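Cable sleeve check on the twin arm cell, Ulside bench

Updated 6/17/23. Replaces the September sheet, bin that one.

For the bottle sorting cell, both arms. Do it before a long run, and again after anyone has had a gripper off. You need the Peltonen key set, soft cloth, reusable ties, torch.

Power

Stop the job from the Wanosmont panel, let both arms park, then isolate at the wall. Check the lights on the little board by the cable duct are out. Not out? Don't touch the arms.

Sleeves

Start at the base and run your fingers up the sleeve to the wrist. Feel for splits and flat spots. Leave slack at the wrist, the loop has to stand clear when the joint turns fully. Too tight and it pulls the camera plug, had that 3 times on the left arm alone. Ties go on the straight link only, never accross a joint.

Fingers and cameras

Wipe the fingers, then nip up the mounting screws, corner to corner. Cloth over the camera lens, dry, no spray. Wiggle the camera plug. If it clicks it wasnt home.

Back on

Power up, home both arms, run 6 slow picks with the lid guard on 3015 and watch the loops the whole time.
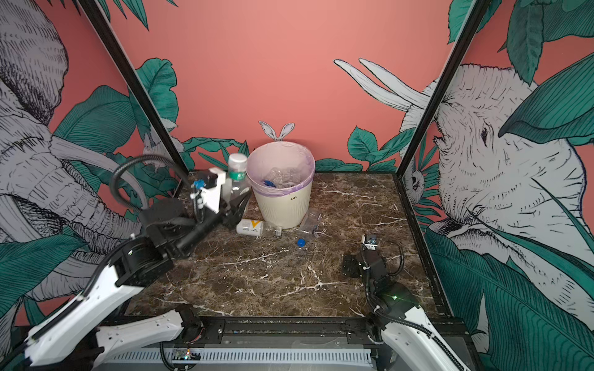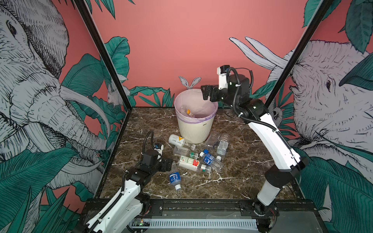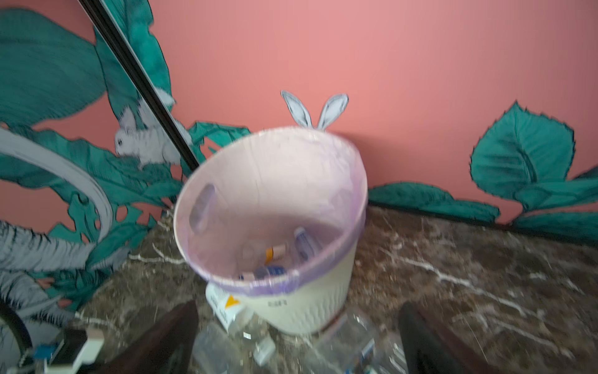
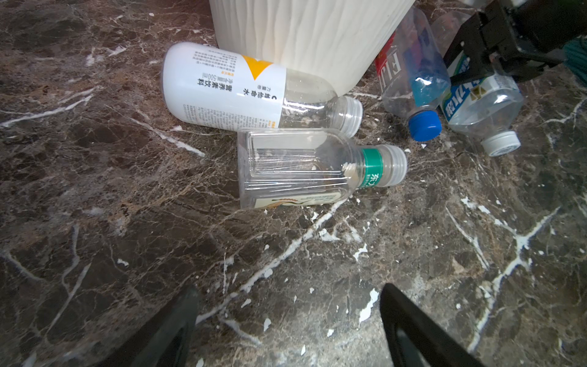
Slow picks go on mixed bottles, same as a normal job, and log any fault under the Wevbridge tab with the arm side written in. Left or right, not "the arm". Put the bin near the back of the table with the liner folded well down over the rim, as with the lilac one, then check each arm gets to the opening without the sleeve catching. Catches, go back to Sleeves and re-tie. Doesnt, reset the counter and put the speed back up. Next check due at 1000 picks.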